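The Great Fruit Bowl Rethink

March 9, 2018
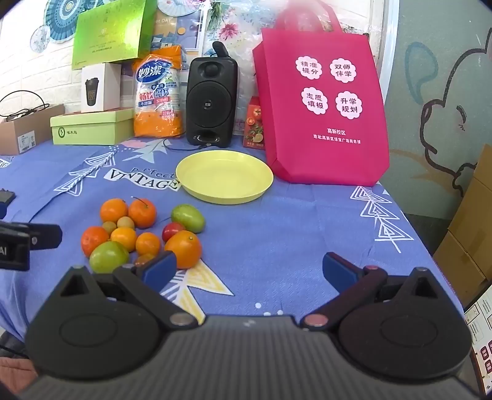

I have been fighting with fruit since November. We moved into the Nomthorpe place that month, and the kitchen came with exactly one decent stretch of counter, which promptly filled up with the toaster, the kettle, and the big ugly Mitel desk phone I still use for work calls (it has a speaker button the size of a cracker and I love it). So the fruit had to go on the table. At first I had it all in one deep bowl, and you know how that goes — whatever is on top gets eaten and whatever is on the bottom turns into a science project. Then I bought a plate instead. It's round and pale yellow with just a little raised rim, nothing fancy, and it looks so cheerful on the periwinkle-blue cloth that I'd almost rather leave it bare and let the oranges and the tangerine and everybody else sit out on the table next to it.

But a plate with a shallow rim does have its problems, the main one being that round things roll. My first try was a pyramid, like at the supermarket. I got as far as the second layer before a mandarin made a run for it and went under the stove, where I could see it perfectly well and could not reach it with anything I own. (Broom handle too short. Yardstick too floppy. I got it in the end with a coat hanger and a lot of muttering.)

So, no pyramids. What I do now is put the biggest orange down first, a bit off center, and lean everything else on it. Long things go in at a slant, because an oval fruit lying flat takes up a ridiculous amount of room. Then the small stuff gets tucked in the gaps. I like something red peeking out from behind something orange, and I like a bit of green up at the back where it doesn't get lost. My favorite piece is always whichever tangerine still has its stem on. I will go through an entire crate at the store for one with a good curly stem and I'm not embarrassed about it.

The store, by the way, is Awasthi, down the hill from us. It's the kind of grocery where half the boxes have no sign and you just have to pick something up and ask. I've come home with little tan and brown fruits that I couldn't have named if you paid me, and most of them were delicious. One was like eating a perfumed eraser. I paid 433 for the last big bag, if you're wondering, and that was with a lot of citrus in it, so I thought that was pretty fair. The same sort of haul at the big place by the highway came to 600 and the oranges were dry as sawdust.

Now the tablecloth! I've had three emails about it after the last post, so let me just answer everybody at once. It's from Zerkier, I got it on clearance, and no, I don't think they have it anymore. I dithered over it for ages. A printed cloth under a lot of colorful fruit sounded like it would be way too much, and my plan had been plain white linen like a grown-up. But white shows every drip of orange juice, and I am a person who drips. The blue does something lovely to yellow and orange. I've tried lemons on it, I've tried apricots, I even tried a bunch of carrots while I was waiting for the oven to heat up, and they all look like they dressed for the occasion. It goes through the wash at 40 and comes out fine, though I do iron it while it's a little damp or it puckers at the hem.

A few bits of housekeeping I've picked up along the way. Bananas live somewhere else. Mine hang off a cupboard knob, because they make everything near them ripen at a gallop and then I have to make jam at ten at night. Anything with a soft spot goes to the front and gets eaten first, ugly side out, no hiding it. I wash fruit right before we eat it and not when I unpack it, having learned that one from a very fuzzy orange. And once a week everything comes off, the plate gets a proper scrub, the crumbs get shaken off the cloth, and I start over.

The other question I keep getting is whether I'd use wax fruit for the table and keep the real stuff in the fridge. My aunt did that for years and I bit into a pear at her house when I was six, so that's a firm no from me. I want to be able to walk past and grab something.

Next up is the shelf over the sink, which currently holds four mugs, a dead basil plant and a flashlight. If you have ideas for a shelf that is barely deeper than a paperback, please send them along — I've got a drill and a free afternoon coming.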